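Teaching by hand: an afternoon with Rafail Zacharopoulos

26 Aug 2020

When I first wrote to Rafail Zacharopoulos to ask if I could come and talk to him, he answered within the hour and told me to bring a sweater. The building in Ellcombe where his group works used to store dairy products, he explained, and although the big cooling units went out years ago, the walls seem never to have got the message. He was right about the sweater. He was also right that I should eat beforehand, because we sat down after lunch intending to speak for half an hour and were still at it when the lights in the corridor began switching themselves off.

Zacharopoulos leads a small team that gathers examples for a learning system called Promau. If you have read anything lately about robots that learn by being shown, you will have some idea of the general plan. A person guides two arms through a household sort of task, the movements and the camera views are recorded together, and after enough of these recordings the system is trained to attempt the task by itself. What you read much less of is the showing, and that was what I had come to ask him about.

"People want to talk about the model," he said, pouring tea into two mugs that did not match. "I understand that, the model is exciting, I get excited by it too. But somebody has to sit down and do the thing 400 times first, and do it well, and do it a little differently each time. That is my job. I am the fellow who does the thing 400 times."

He came to the work by a roundabout path. He trained as a piano teacher, and for some years taught children in the mornings and adults in the evenings, with a long empty stretch in between that he filled by fixing people's computers. One of his adult pupils worked for Plullholm, the company that builds the team's recording software, and asked him over coffee how he decided when a student had heard a passage enough times to try it alone. They talked about that for most of a winter. By the following May he had a desk at the company, and later on he moved across to run the collecting side at Ellcombe.

"I still think of it as lessons," he told me. "You play the phrase for the pupil. You play it slowly, but you must not play it so slowly that it stops being music. When a new operator comes to us, the first thing they do is go very, very slow, because they are afraid of breaking something. And then every example they give is of a frightened person moving slowly, and the system learns to be a frightened person too!"

So how long does it take somebody to get good at it? He rocked his hand from side to side. Some people are comfortable after a couple of days and some need several weeks, and he has stopped trying to guess who will be which. Video games help less than you would expect. Knitting seems to help quite a lot, and so does any sort of kitchen work, where a person gets used to having each hand busy with its own business. He asks every new operator to spend their first morning just picking things up and putting them down, with the recorder off, until they stop looking at the grippers and begin looking at the object.

The tasks themselves are chosen in a weekly meeting that he describes, fondly, as a quarrel with biscuits. The list has to have enough variety in it to be useful and enough repetition in it to be learnable, and those two wishes pull against one another. They began with blocks and cups, as nearly everyone does. From there they went to towels, then to groceries, and lately they have spent a good deal of time on flower arranging, which was his own suggestion and one he had to argue for over three meetings running.

"They said to me, Rafail, who needs a robot to arrange flowers? And I said, it is the stems I care about. A stem is thin and it bends and it catches on the other stems. The heavy part is at the top, where you are not holding it. And the opening of a vase is small. If you can show a machine how to be patient with a stem, then I think you have shown it something that it can use for many other things."
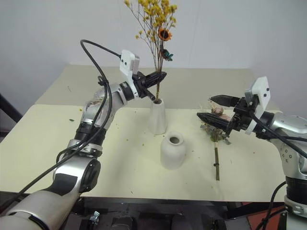
They use dried flowers for it, he went on, because fresh ones would need replacing all the time and the water would be a worry so close to the equipment. Dried ones have their own bad habits, though. They shed. Every attempt leaves a little more on the table, and early on there was a real disagreement in the team over what to do about that. One side wanted the surface wiped after each recording so that all the examples would start out the same. The other side, his side, wanted to leave it alone for a while.

"In a real house there are crumbs," he said. "If the system has only ever seen a clean table, then the first crumb it meets is a great mystery. So we let it build up, then we sweep, then we let it build up again. That way it has seen all kinds of days."

The same thinking runs through nearly everything he told me. He likes the vases moved between attempts. He likes the bunches handed over in a different order, and he likes one operator to follow another on the same task, so that no single person's style takes over. When I asked whether styles were really so different, he laughed and said he could tell his operators apart from the recordings with their names hidden, just as he used to be able to tell which pupil was practicing through a closed door. One of them always comes at a vase from the side. Another pauses for a breath over the opening before lowering anything in, and he rather loves that pause, but he does not want 3000 copies of it.

And 3000 is the number they are working toward for the flower tasks. On the afternoon I visited they had 848 that had been through checking and been kept. I said that sounded like a fair distance still to go, and he agreed very cheerfully that it was.

Checking, I learned, takes up more of the week than I would ever have imagined. Each recording is watched through by someone other than the person who made it. They look for the plain troubles first, a camera that dropped out or a file where the movement and the picture have drifted apart, and then for the ones that need a bit of judgment. Did the operator give up on one stem and go for another halfway through? Did they fumble and then recover? Zacharopoulos keeps a great many of the fumbles. A recording in which something slips and is calmly picked up again is, to his mind, worth several in which all goes smoothly, so long as the person watching has marked it honestly for what it is.

"With children you learn this quickly," he said. "If you only ever let them hear it perfect, then the first wrong note, they stop. They take their hands off the keys and look at you. What you want is that they keep going, and for that they must hear somebody keep going."

He throws out the ones where an operator is tired. He was firmer on that subject than on anything else we discussed. Nobody at Ellcombe drives the arms for more than 2 hours in a day, and the sessions are broken up with checking, tidying, labeling, or simply going outside to look at the canal. Before that rule came in they had a long stretch of recordings, from a push to meet a deadline, that had to be set aside nearly whole. You could see the tiredness in them, he said, in the way the movements got bigger and rounder as the evening wore on. He keeps one of those recordings on his desktop and shows it to anybody who proposes another push.

I asked about the other half of the arrangement, the group at Onsri that takes the finished examples and does the training. The two places talk most mornings, and he speaks of his colleagues there with real affection and a certain amount of eye-rolling. They would like everything to be labeled in more detail. He would like them to come and label some of it. Last spring one of their engineers did come, and stayed for a fortnight, and learned to drive the arms well enough to get a sprig into a narrow-necked vase on her own. He says the requests from Onsri have been a good deal more reasonable ever since, and the thank-you notes longer.

Has it worked, though? I put it to him as plainly as that, fairly late in the afternoon, and he took his time answering. The towels are going well, he thinks. The groceries are going well except for anything in a soft bag. As for the flowers, the system will reach for a stem and close on it, and often it will bring it over to the vase, and then at the opening it tends to lose its nerve. He has some ideas about that. He thinks they may have shown it too many easy vases to begin with, and he would like to collect a fresh batch with nothing but awkward ones, with the bunches tied and untied, and with two or three new operators who have not yet picked up the habits of the house.

"Then we will see," he said. "I had a pupil once who could not get past the eleventh bar of a little minuet. Weeks and weeks, the eleventh bar. I thought it was her fourth finger. And one day I noticed that I myself always slowed down there when I played it for her, only a tiny bit, I had no idea I was doing it. She had learned it from me perfectly."

By then the corridor was dark and the tea was long cold. He walked me out past the coat hooks, telling me the whole way about a kind of dried thistle he had found at the market and was hoping to bring in, if he could talk the others into it at the next meeting, and he stood at the door for another ten minutes describing how it ought to be held.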